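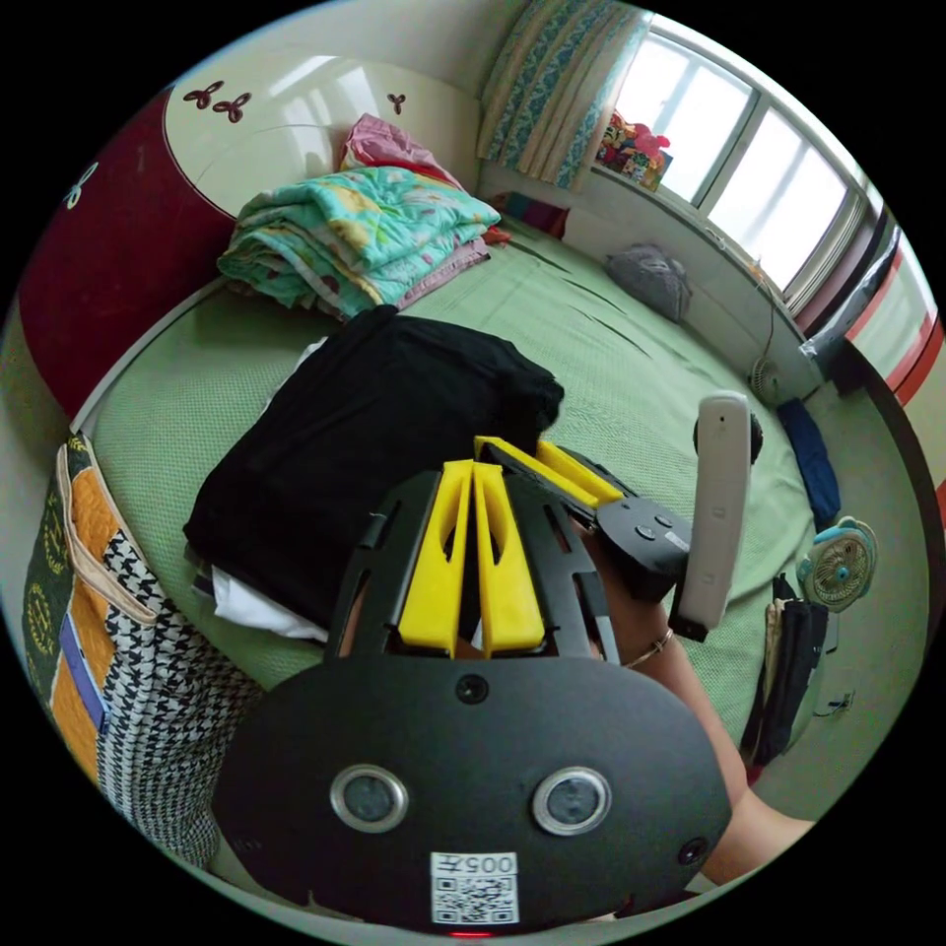 Brevgate Allotment Association
Minutes, Thu 23 July

Opened late, the key to the hall having been left in the hall. 19 members present, plus a dog, non-voting.

Minutes of the April meeting were read and approved after the word "shouting" was changed to "discussion."

Water. The bill for the quarter is $2,307, which the meeting agreed was a lot for a place where everything is dying. The Gireo Lane tap drips. It was also dripping in April. Agreed to get a plumber. The motion to try more tape failed.

Compost. The load from Ririne Farm Supply came with a fair amount of carpet in it. Ririne has offered another load. Declined, with thanks.

Fence. Quote received for the north side, $419 with the gate, slightly less without. A member asked what a fence without a gate would be for. Accepted with the gate.

Brandão Cup for squash. Long talk on whether last year's winner was a pumpkin. Rules to be rewritten before judging — the word "squash" will be defined. The cup itself is still missing its lid.

Any other business. Plot 10 has been told again about the radio. Plot 10 replied that it is a very good radio.

Closed when the lights went off. Next meeting to be posted on the shed door.

Print this page | E-mail this page

Recent items
Hose rules, revised
Seed swap: what's left
Minutes, April

Contact us | © Brevgate Allotment Association | Back to top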